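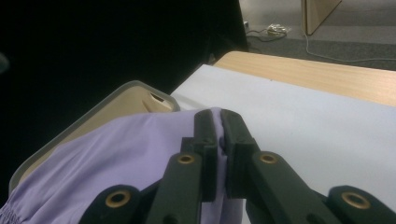
Teaching a machine to pick up a piece of clothing has proved harder than teaching it to pick up a box. A box keeps its shape when it is touched. A garment does not, and a robot that has learned where to hold one shirt may be at a loss when the same shirt is dropped a second time.

The soft goods group at the Vevus laboratory, led by Thierry Tanguy, has spent two years on one small part of this problem: the first pinch. The group's method, named Dilletti, is concerned only with the choice of a fold and the closing of two fingers on it. Lifting, spreading and folding are left to other programmes.

The approach begins with people. Members of the group work at a table with a hand-held gripper that carries its own camera, and take hold of garments as they lie. The recordings are then used to train the control software for Marty, the laboratory's two-armed robot, whose fingers have the same shape as those of the hand tool. As the camera sits close to the fingers in both cases, the robot sees much the same view that the person's tool recorded.

Earlier work at the laboratory relied on driving the robot arms directly from a pair of control handles. Operators found this slow and tiring, and a session seldom produced more than 12 usable grasps. With the hand tool the figure rose to 65. Mr Tanguy regards the change in pace as useful but places greater weight on the change in quality. "A person holding the tool will slide one finger under a crease without thinking about it," he said. "When we drove the arms from across the room, we lost that movement entirely."

The central finding concerns the ridge of cloth between the fingers. Where the software was trained to aim for the highest point of a garment, Marty often closed on two or more layers and brought up the whole heap. Where it was trained to look for a narrow ridge, and to turn the fingers so that they closed across it, single-layer grasps became the usual result. Thin, smooth fabrics gained most. Knitted items gained very little, and the group does not yet have a full account of why.

Elastic hems and cuffs remain a difficulty. The gathered stitching forms many small ridges of its own, and the software is inclined to treat each of them as a place to hold. A revised version, which considers a wider area of cloth before choosing, is under test on about 8 types of garment.

The fingers themselves were made by Guker, a workshop which supplies the laboratory with small mechanical parts. Several tip shapes were tried before the present one was adopted in July. Drawings of the fingers will be released with the recordings once the current tests are complete.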